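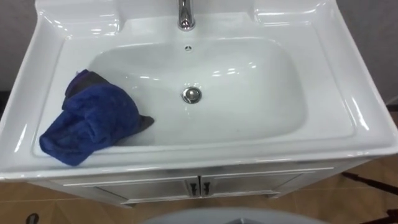 Flovik Household Manipulation Group, Perception and Planning Tools

Section 4. Setting up the sink-wiping task in Boychuk

By now you should have the Boychuk planner installed and talking to your head camera. If you don't, please go back to Section 3 and take your time with it, we'll still be here when you return! This section walks you through your first wiping plan on a washbasin with a blue towel lying in it.

1. Open the live view and tilt the head down until the whole bowl is visible, along with the front rim and the tops of the cabinet doors. The faucet can run out of the top of the view, and that's fine. The planner takes its position from the base.

2. Choose Segment, then click once on the towel. The blue separates nicely from white ceramic, but folds that look dark grey are often left out of the mask. Hold Shift and click each of those corners to add them, particularly any corner lying on the floor of the bowl near the drain stopper.

3. Open the Glare tab and set the highlight cutoff. We start at 500 and come down in steps of 20 until the bright streaks along the rims stop showing up as holes in the depth map (Isabelle Chan likes to go lower, and her maps do look lovely, but it slows the refresh).

4. Mark the drain stopper and the overflow hole as keep-out regions. Both are round, so the Circle tool is quickest.

5. Press Propose Grasps. You'll get up to 4 candidates, drawn over the towel. Pick one on a raised fold that's well clear of the faucet.

6. Press Preview and watch the whole path before you press Run.

Note: A good depth map of a basin this size has around 2,267 surface patches. If yours comes back with only a handful, repeat step 3.

Caution: Shiny metal can fool the depth estimate, and a domed stopper may be read as lower than it is. Leave Contact Limit switched on for every run.

Caution: Check the floor for cables before you let the base move. The floor map doesn't pick up thin ones.

Saved plans go to the Brarari folder under your user name. Questions about masks can go to Naa Sowah, who wrote most of the segmenter.

Last revised 8 Jan 2018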